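Elovora Adds Red and Green Block Sets to Its Sorting Range

Dollano, 12/21/19 - Elovora, a supplier of practice materials for packing and sorting courses, has added a set of long rectangular blocks in two colors to its catalog. The blocks are sold under the name Judel and can be ordered now for delivery in June.

The Judel set is meant for training rooms where people learn to pick mixed goods out of a bin and place them in order. Until now Elovora sold only cubes and short cylinders for this purpose. Customers asked for a longer shape, which comes to rest at different angles and takes more thought to lift when pieces lie close together.

"A cube looks much the same whichever side is up," said Tanko Okoro, product manager at Elovora. "With a long block you have to decide where to take hold of it. Course leaders wanted that, and they wanted two colors that could be sorted by rule."

What is in the range

Judel is sold in two sizes. The small set has 30 blocks and the large set has 124. Both are split evenly between red and green. Single blocks can be reordered in either color, so a course does not have to buy a full set when a few pieces go missing. The order number for the small set is 811.

The blocks were tried out at the Hrynyshyn training center, where 27 course members used them over one term. Ibrahim Odukoya, who teaches the packing course there, asked for one change during the trial. The first version had sharp corners, and these were eased before production began.

"We start with a handful of blocks in the bin and add more as people get used to it," Odukoya said. "Sometimes the rule is red first, sometimes it is whatever lies on top."

Six blocks, three of each color, lie spread over the scuffed floor of a sheet-metal bin, two of the red ones almost side by side.
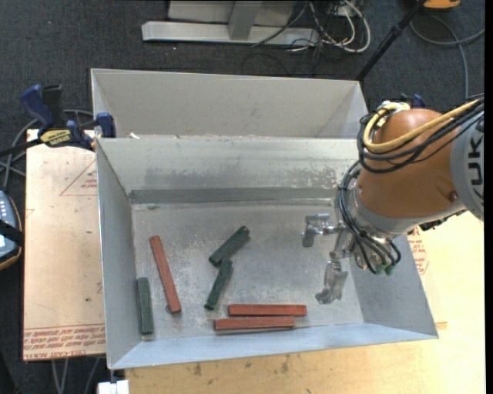
Ordering and delivery

Orders are taken by the Elovora sales office in Dollano and through regional dealers. Bins are not included in either set. Training centers that already have an account can add Judel to a standing order until the end of the month. A printed sheet with sorting exercises comes with each set, and further copies are free on request.

Press contact: Tanko Okoro, Elovora, Dollano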